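打印本页 | 用电子邮件发送

双臂分拣软件 中期进展报告(第3期)
提交:Trumatholm 项目办
执笔:Silvia Halás,Ovcombe 控制与感知组
2019年7月29日

时间紧,先报结论,细节往后放。附录里的接口表还没排完版,下周补。

一、总体情况

控制层重写完成,已合入主分支。感知部分比计划慢,原因见第三节。规划器能用,双臂同时进托盘区域时仍然偏保守,等待时间长。预算没有超,人手照旧。Prirkbridge 那边的联调推迟一次,新日期未定。

二、控制

旧版控制循环和日志写在同一个线程里,日志一堵,指令就抖。现在拆开了。指令走实时队列,日志走另一条,丢几条日志无所谓,指令不能丢。循环频率定在100赫兹,暂时不往上加,总线带宽不够,加了也是白加。

夹爪改成位置加电流双重判断。以前只看位置,夹空了软件也报“已夹持”,后面的动作全跟着错。现在电流低于阈值直接退回上一状态,重新对位。阈值目前手工填在配置文件里,每换一种物件要改一次,比较笨,下期做成自动标定。

急停恢复流程重写。以前恢复以后手臂会先走一小段旧轨迹,三月份的评审会上专门提过这个问题。现在恢复后队列先清空,再从当前关节角重新规划。单元测试覆盖了,整机测试还要再跑。

三、感知

本期主要对象是生料带。看着简单,其实麻烦:圆的,中间有孔,颜色外圈和白色卷面反差大,分割网络老是把外圈和卷芯当成两个东西。叠在一起、斜靠的时候更差。平放的基本没有问题。

固定相机负责粗定位,腕部相机负责最后一段。两路时间戳之前没对齐,手臂一动位姿就漂,查了很久才查到是驱动里缓存了旧帧。已修。修完以后粗定位到精定位的切换稳定多了,不过托盘内壁反光还是会影响边缘提取,塑料面上一道亮斑就能带偏拟合出来的椭圆。暂时用曝光下调顶着,代价是深色夹爪的轮廓看不太清。

托盘外的料带也要识别,颜色不同,姿态也不一样,有平放有立着。规则是只处理托盘里的,外面的只建模当障碍物。现在偶尔会把贴近托盘边的那一卷算进托盘里面,需要在分割结果上再加一层边界判断,Silvia 在做。

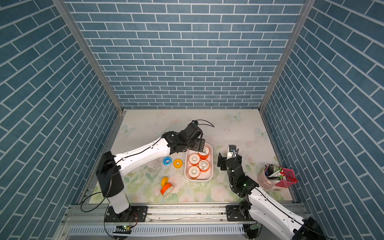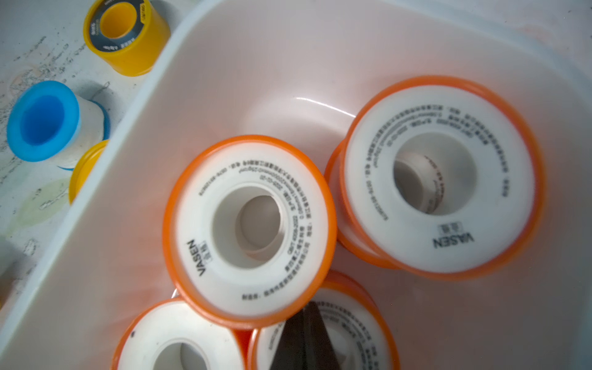
双臂工位的固定视角与腕部视角,白色托盘内为橙色外圈生料带

卷面上的印字本来想拿来判断朝向。试了一下,近处大字可以,小字糊,不可靠,先放弃。朝向改用中心孔的椭圆长短轴来估,正反面分不出来,但现阶段任务不要求分正反。以后要求的话得另想办法。

四、规划

左右臂共用一块工作区,目前用互斥锁:一只进去,另一只在外面等。安全,就是慢。试过按体素做细粒度占用,线缆是个大问题,模型里没有线,规划器认为空的地方实际可能有线挡着。折中办法是给腕部套一个放大的包络体,先粗后细。包络放大以后,靠近围挡侧板的几个姿态解不出来,正在调参数。

抓取顺序由规划器自己排,规则很土:先抓最上面的,再抓离边最远的。相互压着的那种情况还没有专门的策略,现在是抓失败了重新看一眼,换个目标。重试上限设为7次,到了上限就停下来报人工,不再死循环。

五、工具链

回放工具终于可以用了。选一段记录,关节角、两路图像、规划器状态同步拖动,查问题比以前快得多。Raudsepp 提供的标注界面接进来了,导出格式跟我们的对不上,写了个转换脚本,能跑,代码难看,后面再整理。

标注数据本期新增32段,都过了一遍人工复核。有几段时间戳不对的已经剔除,不计在内。

持续集成每次跑一遍仿真,时间偏长,超过3小时,白天基本排不上队。申请再加一台构建机,见预算附表。不加也能做,就是大家都在等,改一行代码隔天才知道结果。

六、问题和风险

仿真里的夹爪接触模型太理想,仿真通过不代表实机通过。这一条上期写过,本期没有进展,没人手。

手眼标定隔一段时间就要重做,支架一碰就偏。软件侧加了自检,开机先看几个固定点,误差大了就提示重标。提示归提示,还得人去做。

联调推迟可能影响下阶段验收。建议把验收拆成两步,先验单臂,再验双臂协同。请项目办考虑,尽早给个回覆,我们好排期。

七、下期计划

电流阈值自动标定。托盘边界判断合入。互斥锁换成分区锁,至少让两只手臂能同时在托盘两侧准备。反光问题换一种曝光策略试试,不行的话考虑加偏振片,费用不大,走日常耗材。

文档欠得比较多,接口说明至少要补齐控制和感知两块,规划那块等分区锁定下来再写,不然写了还得在改。

附录A 接口表(待补)
附录B 预算附表(另件发送)

最后更新:执笔人提交时
打印本页 | 用电子邮件发送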